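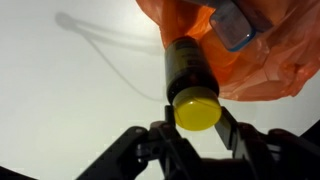

Small bottle, yellow cap

Raltero Pre-Wash Scalp Oil, 90 ml
Made by Tremico
Article number: 439
Availability: in stock

Raltero is a light oil for the scalp, applied before shampooing and washed out again. It is intended for dry or flaking scalps and for hair that is coloured or heat-styled often. It is not a leave-in product and gives a heavy, flat result if used as one.

The base is squalane and sunflower seed oil. There is no silicone, mineral oil or added fragrance. The natural smell is faint and slightly nutty, and does not remain after washing. Colour varies a little between batches, from pale straw to light gold.

Directions

Part dry hair in sections and apply the oil directly to the skin with the pipette. Some 8 drops cover a whole scalp of average density. Thick or tightly curled hair may need more, added along each parting and not in one place. Massage with the fingertips and leave for at least a quarter of an hour.

To remove, work shampoo into the hair before adding any water. Rinse, then shampoo a second time if the roots still feel coated. Conditioner goes on the lengths only. Once a week is enough for most users. On very fine hair, try once a fortnight first.

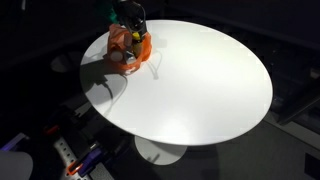
Photo: Ateck

Ingredients

Squalane, Helianthus Annuus (Sunflower) Seed Oil, Simmondsia Chinensis (Jojoba) Seed Oil, Bisabolol, Tocopherol.

The formula was last revised in March, when the rosemary extract was removed. Bottles from before the revision carry the old ingredient list and may be used up as normal.

Storage

Keep the bottle upright and out of direct sunlight, at room temperature. Below about ten degrees the oil may turn cloudy. It clears again on warming and can be used as before. Use within 6 months of opening. The pipette should not touch the scalp, as skin flakes and water carried back into the bottle shorten its life. If it does, wipe it with a clean dry tissue before closing.

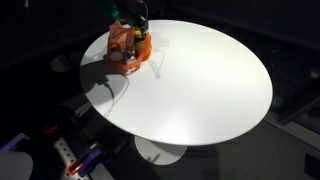
Oil spreads further than most people expect during application, and the worktop needs as much thought as the towel round the shoulders. Drops that land on fabric should be blotted at once and treated with washing-up liquid before they go in the machine. A smooth white top such as the one on this round table shows dust and hair readily, but a pale oil can be hard to spot on it, so wipe the whole surface afterwards. Check the floor too. Bathroom tiles become slippery with very little oil on them.

Precautions

For external use only. Avoid contact with the eyes. Do not apply to broken skin or within two days of chemical colouring or relaxing. Test on the inner forearm a day before first use. Stop using the product if redness or itching develops. Persistent flaking should be looked at by a pharmacist or doctor.

Supplied with

Glass pipette with rubber bulb
Screw cap for travel
Printed directions

Replacement pipettes are sold separately. The thread is the same on all Raltero bottles of this size.

Returns

Unopened bottles may be returned with the seal intact. Opened bottles are accepted only if faulty.

Page last updated: October 6, 2021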